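Worktable and Soap Dish Check: Back Room, Konow Street
Checked by: Veikko Vuorinen
Date: 2023-10-28
Last full check: March
Result: Pass, with comments

I love doing this table. It's the plainest one we have and there is always something new to learn from it! Same order as in March, so you can lay the two sheets side by side. Comments go under each item, and please keep adding your own.

SECTION A. TABLETOP

A1. Top sits level, no rocking when leaned on at the corners
OK
Comment: Rock solid. The new foot pads from Skimetti have done wonders here. In March I had folded cardboard under one leg and I was not proud of it.

A2. Corners rounded, no chips or sharp spots
OK
Comment: Ran a cotton rag along every side and around each corner (the best test there is, it catches on things your fingertip slides right over) and it never snagged once.

A3. Surface clean and free of sticky residue
OK
Comment: Wiped with plain warm water and a drop of dish soap. A few light scuffs, all of them cosmetic. Please don't go at them with the scouring pad, they're fine as they are.

A4. Cable hole at the far side, rim smooth and not lifting
OK
Comment: Rim is tight all the way around. Keep small parts away from it, they do love to roll in.

A5. Tape tabs along the front edge, pressed down, not curling
WATCH
Comment: Still holding, but I'd like fresh ones before the next check. Gray again, please, so they match what we have.

SECTION B. SOAP DISH

B1. Outer rim whole, no cracks
OK
Comment: Flexed it gently in both hands and listened for creaks. Not a sound. What a sturdy little dish!

B2. Inner tray seated properly in the rim
OK
Comment: The tray drops in with a nice soft fit. If it ever rides high at one end, take it out, rinse under it and try again before you write it up.

B3. Drainage ribs clear of soap scum
OK
Comment: An old toothbrush run along the ribs does it in no time. I used to use a rag and it never got down between them.

B4. Dish stays put on the tabletop, no sliding
OK on a dry top, WATCH on a wet one
Comment: Set it near the middle, well back from the front edge. 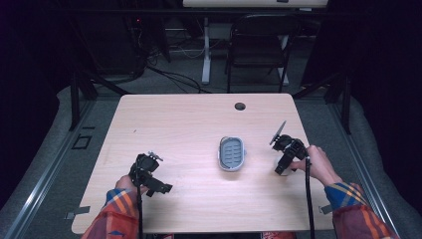
Tuominen: I'd go further on B4 and mark it WATCH outright. Ours at the other site did fine on a dry top and then skated right off the first time somebody left a puddle under it. Dry the bottom of the dish as well as the table, every time, and you'll hardly ever have to pick it up off the floor.

Good point, and I've changed my own habit because of it. Dry the bottom of the dish too, everyone. I've left the rating split for now so we can see how it does over the winter.

SECTION C. WOOD GRAIN FINISH

C1. Finish even, no bubbles or lifting
OK
Comment: Get your eyes down low and look across the top toward the light. Bubbles throw a tiny shadow you'd never spot from straight above. Found none, and I looked for a good long while because I enjoy it.

C2. No stains or rings
OK
Comment: The pale finish hides dust but it doesn't hide coffee. Coasters are on the windowsill, use them!

C3. No swelling from water
OK
Comment: Pressed with a thumb all over. Firm everywhere. The Furnura care sheet we keep in the binder says to wipe with the grain and dry right after, and I think that has paid off.

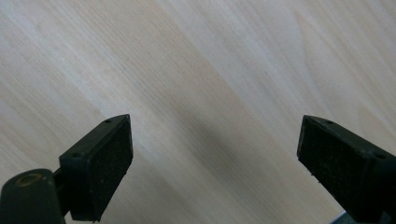 Item C1: pale finish, grain running on the diagonal, surface bare.

SECTION D. FLOOR AND SURROUNDINGS

D1. Carpet flat, no ridges to trip on
OK
Comment: Flat and well stuck down. Vacuumed first, which makes the check so much easier.

D2. Floor rail and floor plate, nothing standing proud
OK
Comment: Slid a shoe sole over both, slowly, from each side. Do mention the rail to anyone new to the room.

D3. Support posts firm
OK
Comment: Firm hand on each one, push and pull. No play at all.

D4. Loose cables kept out of the walkway
FIX
Comment: The tangle on the floor by the folding chair needs sorting. Coil, tie, and get it up off the carpet. I have a bag of up to 525 reusable ties in the supply closet (I may have gotten carried away), so help yourselves.

D5. Folding chair opens fully and locks
OK
Comment: Opened and closed it 4 times, sat down hard, no wobble. Lovely chair for the money.

D6. Curtains hang clear of the posts
OK
Comment: Gave them a shake while I was there.
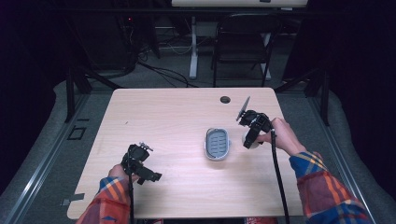 Items D1 to D5: table with soap dish, folding chair and floor behind.

TO DO
D4, tidy the cables: this week
A5, new gray tape tabs: before the next check
B4, try the dish on a damp top and write down what it does: any time, and tell me, I want to know!

Signed: V. Vuorinen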